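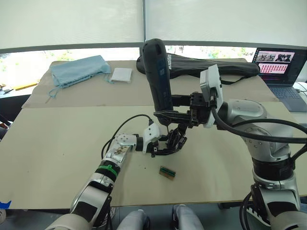 Two robot arms over a large table.

How to Cook Dried Beans on the Stove

Dried beans cook evenly when the salt, the water level and the heat are kept under control. The method below works for pinto, navy and black beans. Red kidney beans need a hard boil first, as given in step 4.

What you need

One pound of dried beans
A heavy pot with a lid, 5 quarts or larger
Salt
One bay leaf and half an onion (optional)

The test batches for this page used Vilteten pintos, 653 grams by weight, in a Pallden pot. Scale the salt and water if your bag is a different size.

Steps

1. Spread the beans on a tray and take out any stones, split skins and shriveled beans. Rinse in a colander.

2. Soak overnight in cold water, with 2 tablespoons of salt to each gallon. The beans will swell, so the water should stand three inches above them at the start. In June and later, when the kitchen is warm, soak in the refrigerator.

3. Drain and rinse. Return the beans to the pot and cover with fresh water by two inches. Add the onion and bay leaf.

4. Bring to a full boil and hold it for ten minutes. Skim the foam. For red kidney beans, do not shorten this step, and do not move them to a slow cooker before it is done.

5. Lower the heat until only a few bubbles break the surface. Set the lid slightly open. A rolling boil at this stage splits the skins.

6. Start testing after 45 minutes. Take five beans from different parts of the pot. All five should crush easily against the roof of the mouth. If one is chalky, cook ten minutes more and test again.

7. Add hot water if the level drops below the beans.

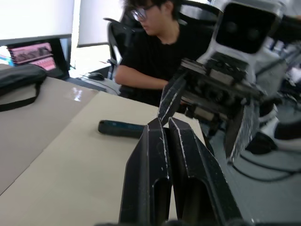

Seasoning and storage

Add tomatoes, vinegar or lemon juice only after the beans are soft. Acid slows softening, and beans seasoned too early can stay firm for hours.

Cool the beans in their liquid in shallow containers. They keep for three days in the refrigerator. For the freezer, leave an inch of space at the top.

Old beans may never soften fully. If a batch is still hard after almost 3 hours, add a pinch of baking soda.

Posted in Clustwood Kitchen Basics. Next: Živković Pepper Relish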